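2 min read

Want to teach a robot to tidy up? I'm looking for people to join our next study at Ulora, and you don't need any robot background at all! We found that arms learn cloth handling faster from 379 short, messy demos than from 3000 perfect ones — so now I want your messy ones.
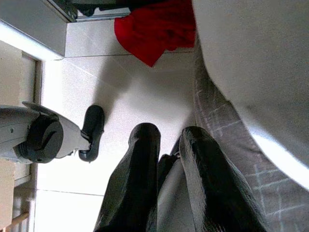 Wurkbridge Notes, Vol. 9, No. 3

You'd steer the arms yourself, working with soft stuff like the red cloth on the floor, and we'd record every try (fumbles too — those are the good part). Sessions run up to 3 hours in the afternoon, all through July. Write to the Fluller desk at Ulora if you're curious! 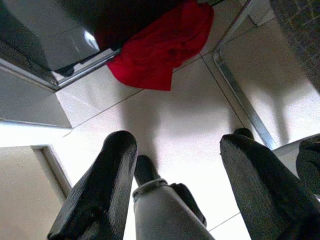 Do I need to be good at video games?
Anyone with a bit of patience does fine, and you get a practice round first.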